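Hi Drita,

You asked for the August report in plain words and without the slide deck, so here goes. Most of it is good news. One part isn't, and I'd sooner you heard it from me than found it in the spending table.

The two-arm cell for the Kekby frame job is up and working. Csaba Pap got both arms talking to the same clock early in the month, and the opening and closing steps now run from one script (this was milestone 2 in the plan, and it's done!). We logged 114 full attempts before we had to stop. Then the left gripper let us down.

Just after 4 p.m. the left arm was holding a backing panel at the edge when it was told to let go. It didn't. The software said the fingers had opened, the fingers had other ideas, and the arm started its move back to the rest pose with the panel still pinched between the tips. It dragged the panel and the frame toward the left wall, and the load on the wrist climbed until the limit tripped and cut the motors. Csaba hit the stop button too, a moment later. No one was inside the enclosure and no one was hurt. We lost one frame and a wrist bearing that I don't trust anymore.

It took us 7 working days to pin down the cause, which was longer than I'd hoped. I blamed the cables first and was wrong. The real trouble was the position reading on the gripper - after a brownout it came back up with its old zero, and our code believed it. So "open" was open on paper only. A cheap mistake to make and an expensive one to chase.

The fix has two halves. The gripper now has to find its zero again after any dip in power, and the arm isn't allowed to leave until the motor current agrees that the fingers have let go of whatever they were holding. I've also cut the top speed for every move with a panel in hand. Cycles are slower, and I'm fine with that for now.

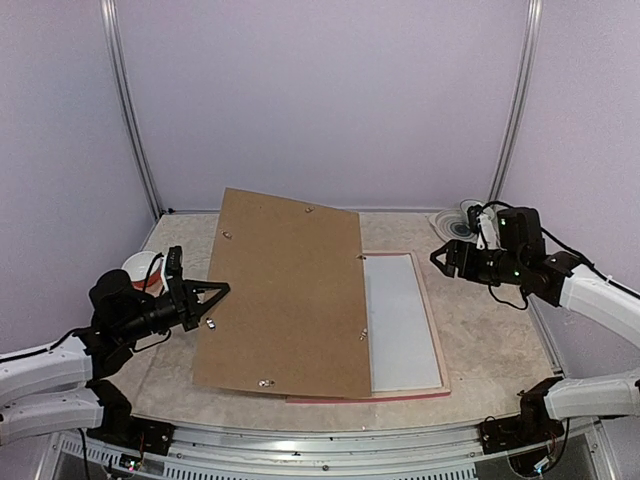

Tullio Gentile read a draft of this and objected that checking the current only covers a gripper that won't open. What about one that opens too early, with a panel up in the air? He'd like a separate check for that, and he wants the stop button moved closer to the operator's chair before anybody goes back to full speed.

He's right on both counts. The button is a quick job and Josué Araújo is doing it. The early release check is harder, and my best guess is that it needs a change to the gripper code plus a set of trials where we cut the power on purpose. I'd like to do 1000 open and close cycles on the bench first, with no panel at all, and only then go back to the frame.

On money: the bearing and the new power supply come out of spares, so I'm not asking for more. On time, I am. Milestone 3 will slip, and I'd rather agree on a new date with you once the bench cycles are done than promise one today and break it.

Call me if you want the logs. Csaba has them in order, which is more than I can say for mine.

Haris Karagiannis

Related reports
Talukder cell: spring update
Jitix gripper wear, first findings
Timeck bench: power supply notes
Kekby frame job: original work plan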